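Plarkollow Youth Basketball to Add Late Saturday Session

PLARKOLLOW, 9 Feb 2022 — The Plarkollow Youth Basketball League will add a late Saturday session at the Cemgate Recreation Center, league officials announced. The session will be open to players in grades nine through 12 and will run until 10:30 p.m.

The league has 102 registered players this season. Director Brândușa Văduva said the current schedule left several teams without regular court time. "Families asked for more hours, and the center was able to offer them," Văduva said.
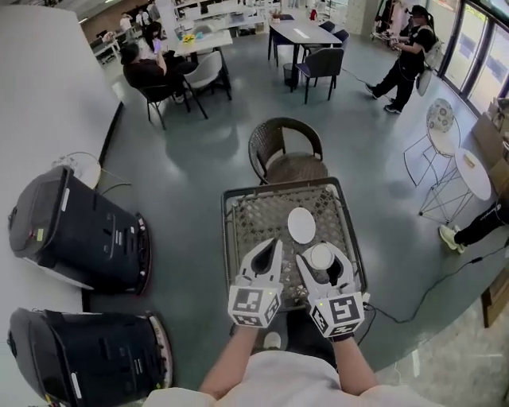
A white cup and plate at a table with a woven-pattern top.

Costel Căpraru, who coaches the Galang team, will supervise play on both courts. Each game will consist of four quarters, with a five-minute break at halftime. Players must sign in at the front desk and present a parental consent form before their first game.

The registration fee is $30 per player. A limited number of fee waivers will be provided by the Fleltov Foundation, and requests should be made in writing to the league office. Players who are already registered will not be charged again. The league's summer tournament remains scheduled for August.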